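About Sundska

We teach household robots by showing them. A person does the task first, by remote control, and the robot learns from the recording.
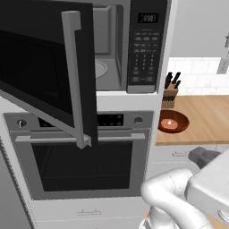
Who we are

Sundska was started by Cúc Phan and Kiros Berhe, who met when both were working at Tapsell on control software for lifting machines. Cúc leads the teaching work. Kiros is responsible for the simulated kitchens, where most of our demonstrations are made. Our office is in Gulbridge, on the second floor, and visitors are welcome if they write to us before.

How we work

An operator holds a hand controller and moves the arm through one task, for example opening a microwave door or putting a bowl on a counter. Each operator practises for 60 minutes before the first recording is kept. We repeat the same task in 3 different kitchens, with the objects moved a little each time. A slow and calm demonstration is usually more useful to us than a fast one, and we ask our operators not to hurry.

Our library, which we call Skimano, holds 2,339 demonstrations at present. More than 2,000 of them were made in simulation. The others were made by guiding a real arm by hand.

Work with us

In June we take new operators. Experience with robots is not necessary, but you should have patience and steady hands. Training is paid. Please tell us in your letter which hours you can work.

Page last changed 2/26/22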